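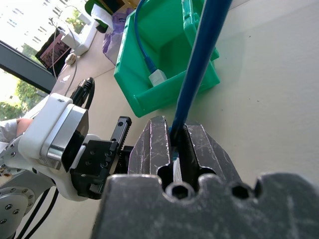

Figure 3. Cable held in the bench vise at the shared workshop, with the arm and parallel gripper at left. View from the wrist camera.

4. Cable handling cell

4.1 Setting and constraints

The cell was built in Undgate, a members' workshop in which bench space is shared and nothing may be bolted through a tabletop. This rule shaped most of the decisions reported in this section. A commercial cable handling station would normally have a fixed base plate, dedicated fixtures and fixed lighting. We had a table, a bench vise, a plastic storage bin and a window. The arm is carried on a clamped plate designed by Gadisa Negash, which can be removed and refitted in less than 10 minutes, including the routing of the power and signal cables.

The task is simple to state. A short cable with a molded connector at one end is held upright by the vise. The gripper closes on the cable above the jaws, the vise is released by hand, and the arm carries the cable to the bin. In the reverse direction, the arm brings a cable to the open jaws, holds it in place while the vise is closed, and lets go. We refer to these as the unload and load motions. Both were required for the strain relief tests described in Section 5.

4.2 The vise as a fixture

A machinist's vise is a poor fixture for a soft cable. The jaws are hard, they are scratched from years of general use, and a small change in handle position changes the clamping force by a large amount. We kept it for two reasons: it was already there, and its mass made it the most stable object in the room that we were allowed to use. Iordache's first design placed a printed two-part insert between the jaws. The insert protected the jacket well but raised the grasp point and hid the connector from the wrist camera, and it was dropped after the April session.

In the present arrangement the cable is clamped directly. The connector sits down in the gap between the jaws and is partly visible from above, while the cable rises from the gap at an angle. The angle is a nuisance. A cable that has been coiled in storage does not stand straight, and its free length leans in a direction that depends on how it was coiled. We therefore do not assume a vertical cable. The grasp planner, a module of the Lostora control package written by Nuria Kahsay, fits a line to the lowest visible part of the cable and ignores everything higher up.

The vise also restricts the approach. The gripper cannot descend directly over the jaws without bringing its body close to the metal, so it reaches in from the side. A clearance margin is kept between the finger tips and the rear jaw for the whole approach and is relaxed only during the last 10 mm, where speed is reduced as well. Early trials without the reduced speed ended in two contacts with the jaw. Neither damaged the arm, but one shifted the camera bracket enough to require a new calibration.

4.3 Gripper and wrist

The gripper is a black parallel unit with a toothed rack finger, attached to the wrist through a square flange. The body has threaded mounting holes, which we left open for later fixtures. The tooth pattern on the finger is exposed. Pugh raised this early as a hazard for thin jackets, and the motion was changed so that the cable never passes along the toothed side.

Cable routing on the arm itself took longer than expected. The connector at the top of the wrist housing stands proud of the surface and is the first thing to touch an obstacle when the wrist rolls toward the table. We limited wrist roll in software for the load motion. The limit costs some reach at the far side of the bin – the rear corner cannot be used – but has prevented any further strain on that connector.

4.4 Bin and background

Cables are placed in a bright green plastic bin with a stepped lip and a divider. The color was useful. Blue cable against a pale beige tabletop separates well under most lighting, and the green of the bin gives a third, distinct region that can be found with a fixed threshold. The divider is used as a depth reference when the bin is moved, which happens whenever another member needs the bench.

Two problems remain. The first is that cables do not stay where they are put. A cable laid over the lip may hang outside the bin, and the next one can then be caught on it. We added a short downward push after release, which reduced the problem without removing it. The second is the window. Daylight enters from one side, and the scratched metal of the jaws returns bright points that move as the wrist camera moves. In the late afternoon these points were at times taken for the connector. A blind would be the obvious remedy, but the window is shared with the neighboring bench. Kahsay instead added a check that rejects any connector candidate whose position on the jaw is not stable over three successive views.

The background was otherwise left as found. Bags, boxes and a monitor stand on the same table during normal use of the workshop, and we chose not to clear them for the trials reported here. A detector tuned on an empty table would have been of little use to us.

4.5 Operation with a person present

All runs were made with one operator at the table. The operator turns the vise handle, since the arm has no means of doing so, and confirms each step from a keyboard. The arm holds still while the vise is being opened or closed. The hold is enforced by the controller and ends only after a confirmation, with no time-out. Adugna compared this with a foot switch and found the switch faster, but operators tended to press it before both hands were clear. The keyboard was kept.

4.6 Trial procedure

A total of 400 motions were carried out, divided equally between load and unload. A motion was scored as complete if the cable reached its target without a second grasp. Cables from two suppliers, Heromus and Iglesias, were mixed within each batch, and the operator did not select which came next. The camera was recalibrated at the start of each session and after any contact with the vise. Motions interrupted by another user of the workshop were discarded and repeated at the end of the batch. Results are given by cable type and direction of motion in Section 5.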